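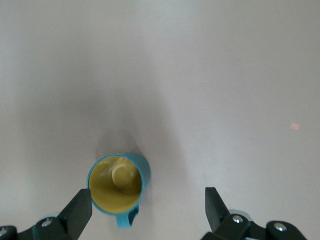 Re: Tea things for the June open afternoon

From: Branwen Hopkin
To: Lougher kitchen list

Nia Beddoe wrote:

> Can whoever has been sorting the tea things tell us what there is? I need to know by 16:00 what to borrow from Fuswood. Also, Gwenllian asked whether the bamboo tray and the bamboo board are both coming, or only one of them. Last year they got muddled and the fruit went out on a tea tray.
>
> And are we doing orange in the jug again or on the side?
>
> Nia

Nia,

Answers in the order you asked.

Mugs. We have 14 that I would give to a visitor. The blue one with the yellow inside is fine and can go out with the rest. I have put 3 others aside for chips on the rim and Prys can have them for his paintbrushes. If Fuswood can lend us 20 we will have enough without washing up halfway through. Please ask for mugs and not cups and saucers, which take up too much room on the trolley.

Tray and board. Both are coming. The tray is the oval one and the board is the rectangular one with the metal loop at the end, so there should be no muddle if people go by the shape. Tray for tea things, board for cutting and for fruit. I would like the tray kept dry. It was left in the sink overnight in the spring and the grain came up rough, and Gwenllian spent an evening with sandpaper getting it right again.

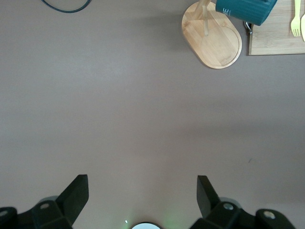
The oval tray, towards the top right of the table.

Keep the tray towards the back when you lay the table, and leave the front clear for people to put things down. We did it the other way round last time and had a queue out of the door.

Orange. On the side, please. Idalina's view is that it goes bitter in the jug after an hour with the peel on, and I agree with her. Slices should be whole rounds, overlapping down one side of the board. That leaves the other side for the knife. Cut a few at a time and keep the uncut oranges in the cool box.

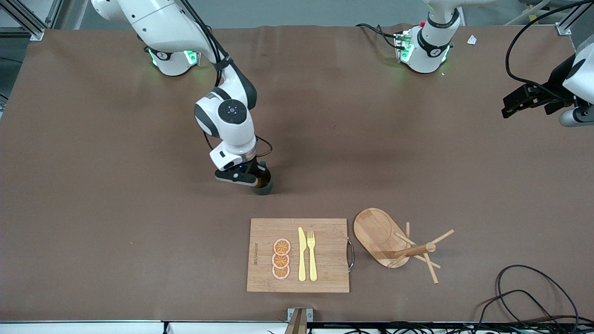 Still to do

Nia: ring Fuswood about the 20 mugs and ask when they want them back.

Prys: bring the second kettle and the long lead. The short one does not reach from the hatch.

Idalina: oranges, and a decent knife. The one in the drawer will not cut peel.

Gwenllian: oil the board, but not the same morning or the fruit will taste of it.

I will do milk and the tablecloths. The side door will be open from 14:00.

Branwen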